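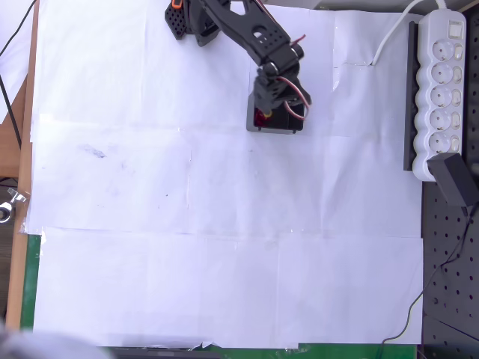 By the Povden Notebook desk columnist
21 July 2021 | Opinion | Home & Workroom

I put paper on my worktable and I think you should too. I realize this is a small hill to plant a flag on. But I've been arguing about it with my family, my neighbors and one very patient clerk at the Tsolakis hardware store for most of the year, and at this point I'd like to get the whole argument down in one place so I can just hand it to people.

I mean plain white paper, in sheets, overlapping so there's no bare stripe between them. It doesn't have to be neat. Mine certainly isn't! There are creases all over it, one long fold running straight across, and over on the left a dark gray smudge with a bunch of little specks scattered out from it. The bottom edge is ragged and there's a bit of a corner that's torn or curled, I've stopped caring. It looks like a tablecloth somebody slept on. It's also the best thing I've done for that room, and I include the window I had replaced, which cost a lot more than paper.

The usual objection is that it's ugly. Fine. It's a worktable. I've never understood why we hold a place where people glue and sort and unscrew things to the same standard as a dining room. My aunt has a gorgeous old table in her sewing room and she's so scared of marking it that she does her sewing on the bed. What is that table for? She dusts it. I love her, but she's basically running a small museum with a bad lamp.

Paper gives you permission. You can set down something greasy. You can write a measurement right next to the thing you measured, and then it stays there, and three weeks later when you've lost the notebook (I always lose the notebook) you've still got the number. My last batch of sheets had a phone number, two shelf heights and the word "LEFT" underlined twice, which I'm sure meant a great deal to me at the time.

And small parts show up. This is the part I get evangelical about. Drop a little dark screw on a dark wood surface and you're going to be patting around for it with your palm like you lost a contact lens. Drop it on white paper and there it is, rude as a fly on a wall. I used to keep a flashlight on the table purely for finding things that were already on the table. The flashlight now lives in the car where it belongs.

My neighbor across the landing says to get a proper mat, one of those rubbery ones with a grid on it. I had one. I had a Mistus mat, the big size, and it was perfectly good for a while and then I put something warm on it and it developed a hump in the middle that never went down. Everything round rolled off to one side. I was careful with that mat, too, I wiped it and stored it flat and all the rest of it. That's sort of my problem with the nicer solutions. You buy a thing to protect the table and then you're protecting the thing.

The other objection, which I take more seriously, is waste. It bothered me too. So I don't change the paper when it looks bad. I change it when it stops working, meaning when a rip starts catching my sleeve or when something sticky gets on it. A smudge is not a reason. Creases are definitely not a reason. I buy it by the pack, 800 sheets, and the pack I opened last October is still going, and I've wrapped birthday presents out of it and let a visiting five-year-old draw on a truly reckless amount. When I do lift a sheet, it's just the one. That's why I like separate sheets overlapped over a single long piece off a roll. You can swap out the bad patch and leave everything else alone. With a roll, one spill in the wrong spot and you're stripping the whole bed.

I'll admit the seams bug some people. You do get little lips where one sheet rides up on the next, and if you're trying to write across one your pen does a hiccup. Tape helps. I don't always bother with tape.

Now, the box. I have strong feelings about boxes.

Look at the one in the middle of all that paper. Small, black, lighter gray around the rim, with something red in it. As far as I'm concerned that's the ideal amount of container for a work surface. It's small enough that you can't really lose anything in it. You glance over, you see red, you know what's in there.

Compare that with what most of us do, and I did this too, so I'm not being snooty. We buy a system. Mine was from Plamard and it had 32 little drawers in it, clear fronts, a sheet of labels, the works. I was so excited. I spent a rainy weekend on it, I sorted every last washer, I printed the labels out in a font I'd picked specially. And it was beautiful for maybe two weeks! Then I started putting things in the nearest empty drawer, and then the nearest drawer, and then on top of the cabinet. By spring the cabinet was a pedestal with a heap on it. If you want to know what was in the drawer labeled "springs," it was cough drops.

I don't think I'm unusually messy. I think a big sorting system asks you to make a decision every time you put something down, and when you're in the middle of a job you've used up your decisions on the job. One open box on the table asks for nothing. Stuff for this job goes in the box. Job's over, box gets emptied. If I've still got things in there the next morning then the job isn't over, and at least I know it.

A friend who read a draft of this told me that was just "a bowl for keys" with extra steps, and yes, sure. The bowl for keys is one of the great household inventions. It works in every hallway I've ever seen it in. I'd happily trade my Plamard cabinet for three bowls, and I've said so to the people at the swap table at the library, who weren't interested.

I do care about the contrast, a bit. A dark box on white paper is easy to spot, and you want that when you're reaching for it with your attention on something else. I had a white dish for a while and I put my elbow in it more than once. The dish is now the cat's.

The last piece of this, and the one I've gotten the most grief for, is the power strip. It belongs up on the work surface, along one side, with the switch where you can get at it. Mine runs down the right-hand side on its black rail, five round sockets in a row and the rocker switch at the top end, and I'd sooner give up the chair than give that up.

People hate this. People want their power strips hidden, down behind a leg of the table in a nest of cords and lint, and I get why, they're not pretty. But think about how often you really use the thing. Every time I wanted to plug in the glue gun in my old setup I was on my hands and knees with my cheek against the baseboard, feeling for a hole. I once unplugged the freezer doing that. I found out about the freezer a day and a half later, and I'm not going to describe it. We got a quote on a new one from the place in town and it was 427 plus delivery, and I would have paid it quite meekly, except the old one came back to life after I'd scrubbed it out.

So up it went. The clerk at Tsolakis thought I was buying a rail for curtains. I've had visitors ask if it's temporary. It is not temporary! When I'm finished for the night I press one switch on my way out and whatever was running off that strip is off, and I don't lie in bed composing a fire in my head. It's taken up a strip of table down one side that I was only using to stack magazines on anyway.

My brother-in-law's view is that a table with paper all over it and a power strip down the side "looks like a place where something's about to be dissected." He's got a very nice desk. It's got a leather blotter and a hole at the back for a cord, and when he wants to fix something he brings it over to my house and does it on my paper. I've started leaving his smudges up on purpose.

I know there are people who really do keep a bare, oiled, lovely workbench and put every tool back on its peg and enjoy it. I've met them and I've admired their pegs. If that's you, carry on, you don't need me. I'm talking to everyone else, the ones with a project sitting in a shopping bag in the closet since winter because the table's too nice or too full or there's nowhere to plug in. Go get some paper. Overlap it, leave it wrinkled. Put one small box on it and throw whatever you're working on in there.

You'll want to change the sheet nearest your coffee fairly often. I should do mine tonight.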